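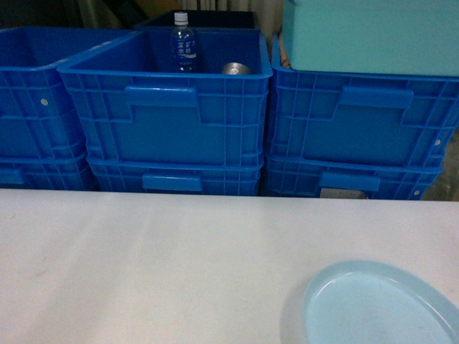 Hortensia Pereyra replied that she would not start with a big freezer at all, and that anybody in their first year on the land ought to be water bath canning long before they think about buying another appliance to keep running.

hpereyra wrote:
To spell that out a little more, since I was in a hurry this morning and it came out bossier than I meant! When we moved out to the Drekine road place we had a well, a woodstove and a lot of big ideas, and the first thing I did was fill a chest freezer with green beans and corn. Then in June the power went out for 30 hours and I spent the whole time hanging blankets over the lid and praying. Most of it made it, but I was a wreck. The next season I learned to put up tomatoes and peaches and pickles, and I have slept better ever since. Jars just sit there and behave themselves.

mudroom_annie wrote:
I love you, Hortensia, but I have to stick up for the freezer. Green beans are low acid, so you can't do them in a water bath unless you pickle them. That means a pressure canner, and a decent one costs real money, and a lot of new folks are scared to death of them (I was, I made my husband stand in the yard the first time, as if that would help anybody). A beginner can blanch and freeze an entire garden with a stockpot and a box of bags.

ngcobo_creek wrote:
Annie is right about the beans. Please, please, no water bath for plain beans, whatever your grandmother did. I'd do both. We freeze berries, peas and corn, and we can anything with enough acid in it, and the root vegetables go down in the cellar where they don't need a thing from me except a look now and then.

beanrow64 wrote:
Original poster here, and thank you all so much, I've been reading these out loud at supper. To answer the questions from the first page: we have a 10 by 30 garden bed plus whatever I can talk my mother-in-law into sharing. No cellar. There's a little pantry off the kitchen on the north side that stays cool most of the year. We're both working in town until fall, so whatever we do has to fit into evenings.

hpereyra wrote:
Oh, a north pantry! You have no idea how lucky you are. Put your squash and onions in there and leave the door cracked so the air can move. Keep the onions well away from the potatoes, though.

And Annie, fair enough about the beans. I do dilly beans and I forget that some people want theirs plain.
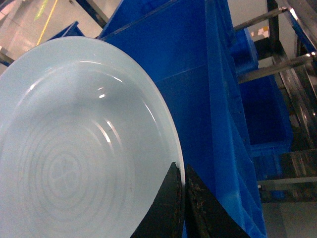

Pale blue plate, rings in the middle

mudroom_annie wrote:
Dilly beans are wonderful for about four days and then I want butter and salt like a normal person.

Beanrow, if you're only free in the evenings that's one more vote for freezing. I can get a batch of peas shelled, blanched and into the freezer before the late news. Canning tomatoes on a work night is how I ended up crying on the kitchen floor at midnight with skins stuck to my elbows.

sosell_hollow wrote:
Am I the only one who dries things? Apples, herbs, cherry tomatoes, hot peppers. No jars to buy and no worry about outages once it's done. I got a used dehydrator at the Hisier flea market and it has run for 9 years without a complaint. It takes all night, but you're asleep for it anyway.

ngcobo_creek wrote:
We tried drying and it's so humid down in our bottom that the apples went leathery and then went moldy. I think it depends a whole lot on where you live.

sosell_hollow wrote:
They weren't dry enough when you put them away, I'd bet money on it. Put them in a jar for a week and shake it every day, and if you see any moisture on the glass they go back in the dryer.

ngcobo_creek wrote:
I did shake the jar! But I'll give it one more try this year, just for you.

beanrow64 wrote:
Okay, here's where we've landed for now. Small freezer for the peas and beans, squash and onions in the pantry, and one weekend of tomatoes with my mother-in-law, who has her own canner and plenty of opinions. Hortensia, would you post your dilly bean recipe? My husband has already asked me twice.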